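Posted in: Card Games > Poker > Home Games & House Rules

Short stack posts the big blind and can't cover it – what is everyone else playing for?

We play a small no-limit hold'em tournament once a month and had an argument we never settled. Blinds were 15/30. The player in the big blind had 5 chips left, so he put in all 5. The next player said he only had to call 5, as that was the biggest bet on the table he could see. The dealer said he had to put in the full 30. We split the difference by letting him fold and take nothing back, which made neither side happy.

I looked in the rules sheet that came with our chip set and it says nothing about it. Which way is right? And does it matter if it's a cash game? We start those in April and I'd like it written down before then.

Trakau

Pivport
29/07/2018

The dealer was right. The amount to call is the full big blind, 30, no matter how many chips the big blind really has. The short player is all in for 5 and can only win 5 from each person who stays in. Everything above that goes in a side pot for the others.

Say two players call 30 and the small blind folds. The main pot gets 5 from the big blind, 5 from each caller and 5 from the dead small blind. The rest goes to the side, and the big blind has no claim on it. Deal the hand as usual. At the showdown you settle the side pot first between the two callers, then the main pot among all three.

The minimum raise doesn't change either. Someone who wants to raise has to make it at least 60. If they have less than that they can still go all in.

If everyone folds to the small blind, he already has 15 in against 5. He has the short stack covered, so he gets the extra 10 back and you run the board for the 10 that is left.
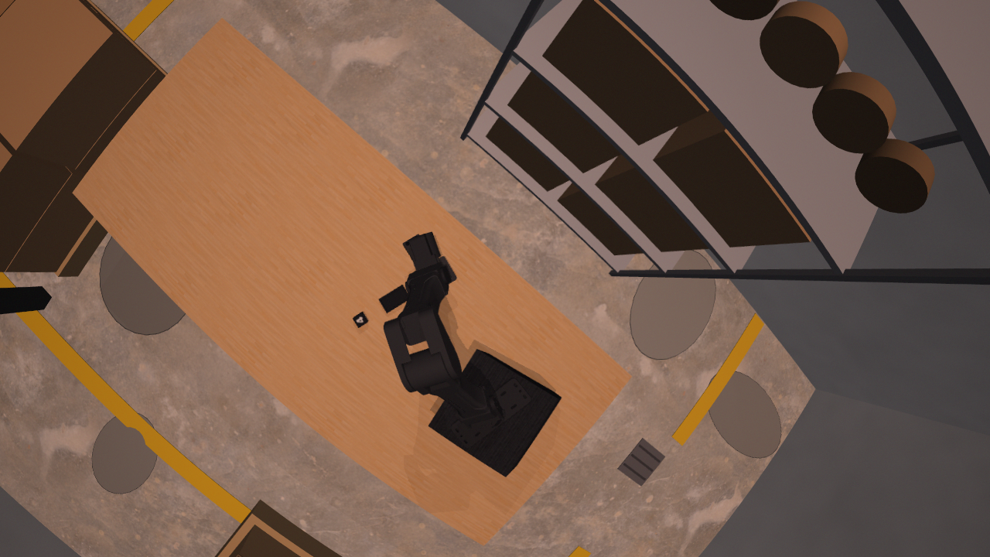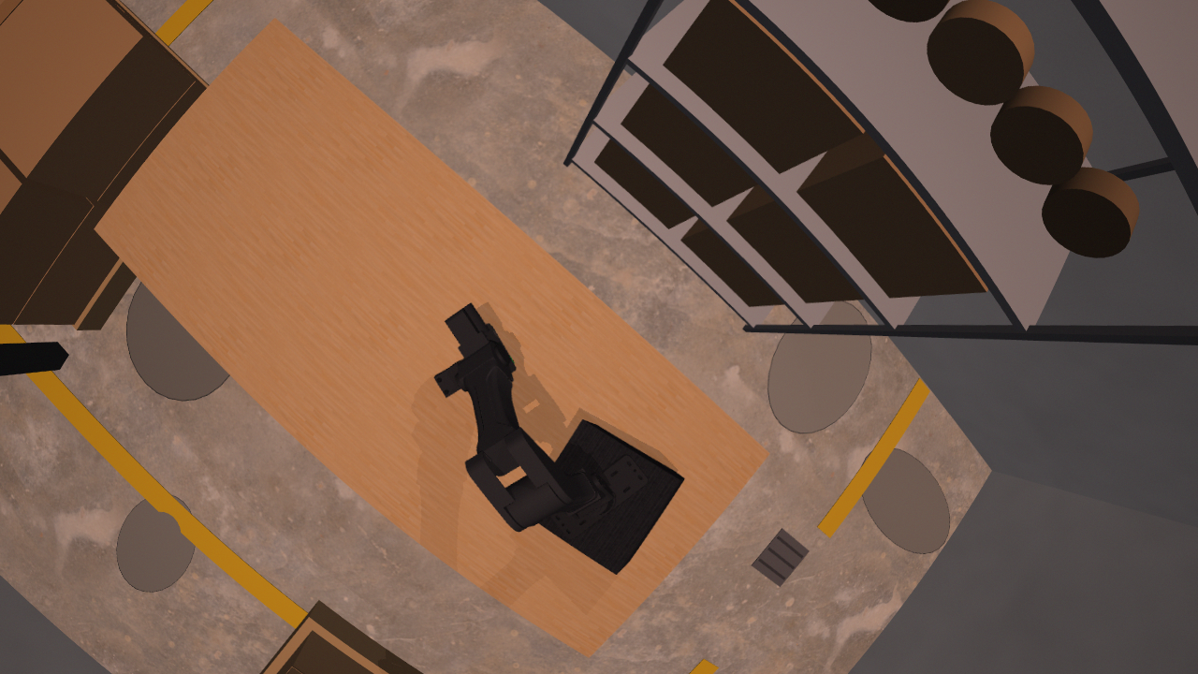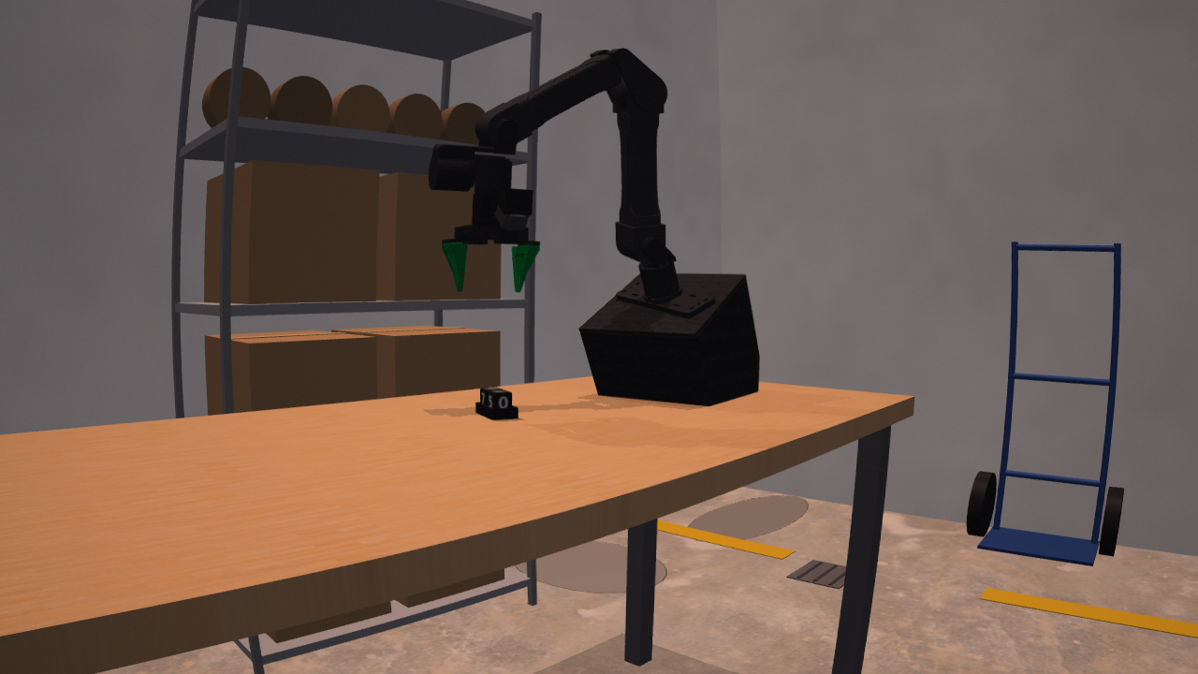
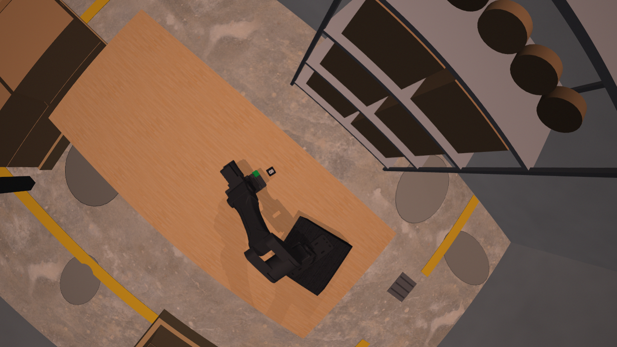 Robot arm on the wooden table, four renders

Same rule in a cash game in most rooms I have played in, but there the player can buy more chips between hands, so it comes up less. Write it on your sheet as "the bring-in is always the full blind" – sorry, not bring-in, that's stud. "The call is always the full blind."

Ademir Nogueira

We always played it as call whatever is out there. Never had a problem but we only play for quarters. If he's got 5 then it's 5. I suppose you could get somebody limping in cheap that way, and then the guy behind him wants to as well.

Tikkanen

Agree with Pivport. One thing to add is the ante. If you use antes, decide ahead of time which gets paid first when a player can't cover both. Our club takes the blind first and then the ante from whatever is left. I have played in other places that do it the other way around, and it changes what the short stack can win. Either works if it's on the sheet before the cards are dealt.

Also, your player who folded should have been held to his choices: call 30, raise or fold. If he folded before putting any chips in, he owed nothing.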